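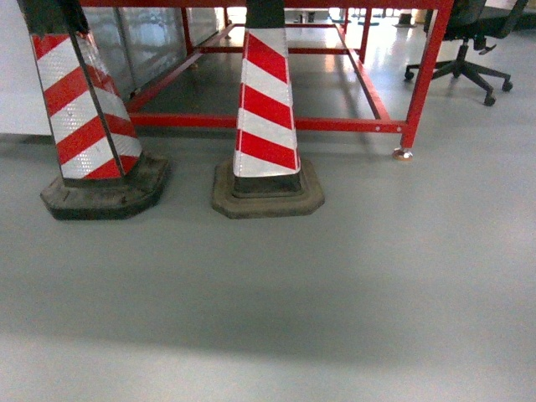
Please tell me somebody is going to wipe down the bases before they go back out, one reader from Cerbridge wrote to us after the April issue, and she had every right to ask, for we have been promising a proper clean and sort of the traffic posts and the rest of the Drastley street fair gear for longer than I care to admit. Well, we have finally started! The striped posts are first on the list, and a bucket of warm soapy water and an old scrubbing brush will do nicely for the dust on those heavy rubber feet (mind your back when you lift them, please).

After that come the boxes, and I do mean to go through every last one, as I still haven't found the bunting from the Fairclough end of the route.

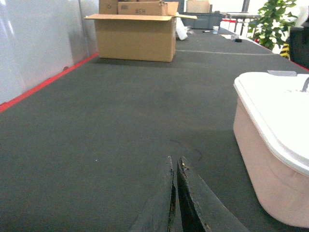

If you packed a box last year and remember what you put in it, do drop me a line, even if it is only to say string and tape. Anything with a lid can stay as it is for now. We'll be at it again on October 12, 2019, from 13:00 until 5, and there will be tea and plenty of old towels, though you might bring your own gloves.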